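November, late evening

Second day with the Rollero trial kit and I'm still buzzing! Povilas Rebane drove it over from Hovport, and we had it on drive trays until supper. The quote is 2,835 for the arm software and 4 months of support, and I keep rereading it. 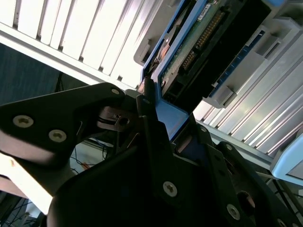 Blue tray at the drive bay, Rollero kit.

I'd expected a clumsy thing, but the pinch grip is lovely to watch – so much finer than the Flillon we tried in spring. Algirdas Toom wants 200 cycles logged before he signs (fair enough, he's paying). The manual is thin on fingertip settings, so I've written to Baranauskienė for the long version.

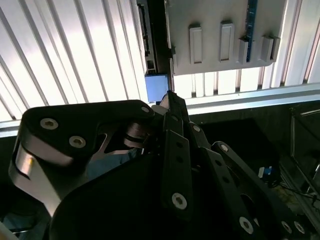
Can we keep the kit past the trial?
Povilas says 2 extra weeks are free if we ask by noon tomorrow.

Must set the alarm.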